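Flattening Milk Cartons for the Recycling (and unpacking the groceries while you're at it) 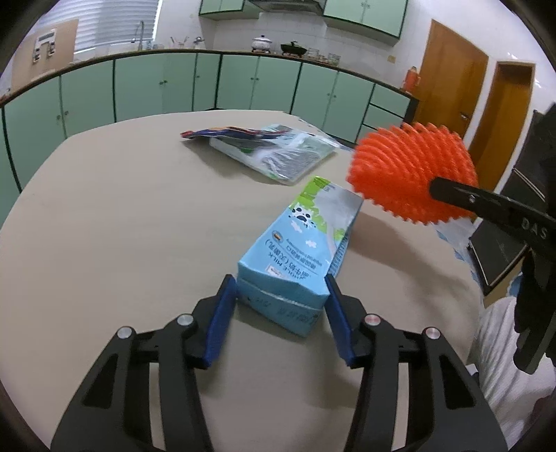 Do you really have to rinse milk cartons before they go in the bin?
A quick swish of cold water does it. Old milk goes sour in a day or two and then the whole bin stinks, plus it draws ants.

OK so how I do it. Not fancy. Takes a couple minutes if you do it while you're clearing the table anyway.

What you need

Empty milk carton, the kind with the gable top
Scissors – kitchen ones are fine
Sink
A paper bag or box to stack the flat ones in

Step 1. Clear the table first

Everything lands on my kitchen table. Milk, bags of packaged stuff, toys, mail. Sort it before you touch the carton or you'll be cutting on top of someone's snacks. Cold stuff to the fridge first. Full milk cartons standing up please, not on their side, they can leak at the spout once they've been opened. Sealed ones are ok lying down for a bit.

Clear plastic bags with packets in them – open, empty, put the bag aside. Mine go in a separate bag for store drop off. Check your own store, they don't all take them.

Toys go back to the kids' room. Spiky rubber balls especially. Stepped on one last August in bare feet, not doing that again.

Step 2. Rinse

Open the top all the way, both sides of the gable, not just the spout. Half a cup of cold water. Pinch shut, shake, dump. Repeat if it's cloudy. Don't use hot water, it makes the smell worse I think. Kausar says hot is fine. We disagree on this.

Step 3. Drain

Upside down in the dish rack. Ten minutes, or overnight if you forget like me.

Step 4. Cut

Two ways.

Quick way: push up the folded flaps at the bottom with your thumbs, then press the whole thing flat. Works on the small cartons. The big ones fight back.

Better way: cut down one corner from top to bottom, then around three sides of the base. Opens up like a sheet. Wipe the inside with a cloth. If theres a plastic cap, snip it out or leave it on, depends on your town. In Flamdale they want caps on. My sister in Grorthorpe has to take hers off. Look it up before you start a big pile.

Step 5. Stack

Flat cartons in the paper bag, printed side out if you're saving them for crafts (see below). Bag holds a good month's worth for us. Leave the top open so any damp gets out.

Saving a few for crafts

Cartons with cute pictures on them, cows or clouds or whatever, cut that panel out and keep it. Good for gift tags, bookmarks, seed labels. Punch a hole in the corner, tie a string. The coating on the outside means regular markers smear so use a permanent one. Fiona Skinner at our library takes clean flat panels for the kids table, 36 at a time if you have them. Smaller piles are fine too just call ahead.

For seed starting don't cut it open. Lay the carton on its side, cut out the long side facing up, poke holes in the bottom, fill with soil. 200 ml size is too small for this, go bigger.

Quick notes

Juice cartons – same method, rinse twice, sugar is sticky
Shelf stable boxes have foil inside, some towns sort them seperately
Moldy carton? Trash. Not worth it.
Scissors get gunky, wash them after

Questions in the comments, I check most evenings.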